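Gripper trial checklist, two-arm cell
Date: 2/17/21
Inspector: Ebony Ruddock
Part set: planetary plate and gears, Skudia
Fingers on trial: McAlister padded set

1. Floor and guarding
Cables clear of the base: NO. Loops on the concrete under the table, same remark as my last sheet.
Floor swept: NO.
People outside the line before enable: ask Kane Ashby to repaint it. I don't accept "everyone knows where it is."

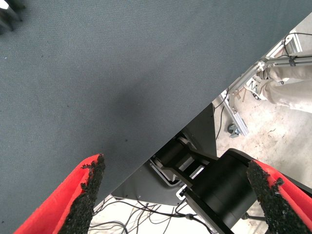
2. Finger pads
Bond at the edges: PASS, for now.
Surface: COMMENT. The black pad is coarse and the top edge is ragged. McAlister's sheet promises 738 cycles per pad. I would like to see who counted.

3. Work surface and parts
Cloth flat: minor creases, accepted.
Cable slack at both wrists: COMMENT. Generous — too generous on the left arm.
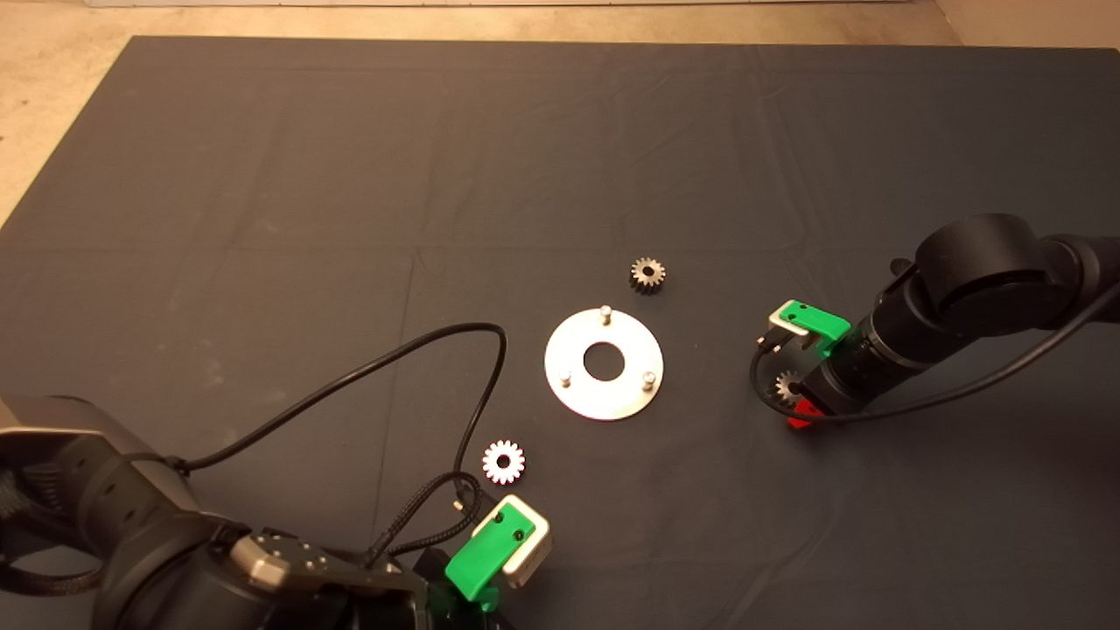
Item 3. Plate with three pins, one gear in the right gripper.

4. Grip and placement
Gear held square by eye: PASS.
Pads touching teeth on both sides: PASS. Keith Waaka calls this proof the pads are better than the Wurkberg ones. It is proof they can hold a gear.
Pad debris on parts: OPEN. Loose fibers at the right pad. Wipe and recheck after 20 picks.

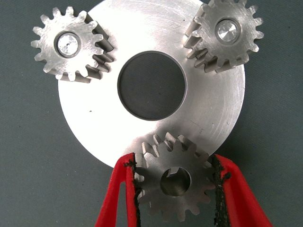 Item 4. Third gear in the padded fingers, two on the plate.

Result: HOLD. No order until both finger sets get 55 picks each on the same gears.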